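Notes for Unit 6: Visit to the Gratton open day, 19/06/2022

Read these before the lab session. You'll need them for the written report.

We saw three stations. The first was the packing line, which most of you know from the earlier handout. The second was the two-arm bench from Vasuder, and the third was the Treloritz parts sorter. The report covers the second station only.

The two-arm task is a handling job with small consumer items. One arm holds the item, and the other comes in close to work on it or take it over. The point to write about is grip. Small glossy cases with rounded lids are hard to hold because there are few flat faces to press on. Too little force and the case slips. Too much and the hinge takes the load.
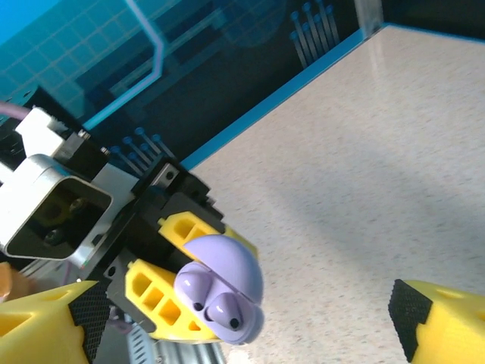
Each arm is controlled separately, so the handover has to be timed. The presenter gave the sequence as approach, close, confirm, release. The first arm must not let go until the second reports contact on both fingers. If it gets no report within 200 milliseconds of closing, the second arm opens and backs off 35 millimeters before trying again.

Gratton's log for the month of June stood at 3266 attempts when we visited, and 1591 of those were handovers. The rest were single-arm picks. Keep the two kinds apart in your report — last year several groups mixed them and their success rates made no sense.

Points to cover:

Why the contact check uses both fingers
What a textured grip pad changes on a smooth surface
Where a view from the wrist helps, and where the fingers get in the way of it
One change you would make to the retry rule, with a reason

The Jelínek chapter on friction has the formulas. Use the second one, for soft pads. Two pages, single-sided, with your group number at the top.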